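Introducing a two-arm handling cell: guidance for team leaders

This page sets out how a two-arm handling cell is brought into use at Mavorgate and how the duties of packing staff change. It should be read before the first Monday shift with the cell.

Step 1. Agree the task. Choose one handling job and write down who does it now, on which shift and with what checks. The Rileck line was selected first, as its staff handle 3000 cartons a week by hand.

Step 2. Assign roles. Each cell requires one attendant per shift. The attendant places work within reach of both arms, watches the grippers and stops the cell when a part is not held squarely. Staff must not reach over the front rail while the arms are powered.
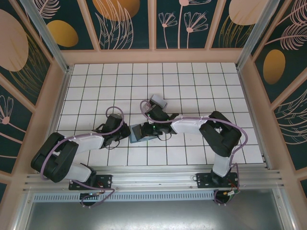 Liya Teshome asked at the October briefing whether attendants would lose their packing grade. They will not. The grade and rate of pay are kept, and time spent at the cell counts as packing time.

Step 3. Train before handover. Each attendant completes 4 hours of supervised work, including stopping and restarting the cell. Shigeru Tanabe signs the training record.

Step 4. Run a trial. Limit the cell to 600 cartons in the first week. Enter every stop in the Flumlow log, with the time and the position of the part. Stops are not counted against the attendant.

Step 5. Review the rota. Within 48 hours of the end of the trial, meet the shift and go through the log together. Attendants should change over at each break, and any member of staff may ask to return to the hand-packing bench.

Requests for a change of duty should be made in writing to the shift office.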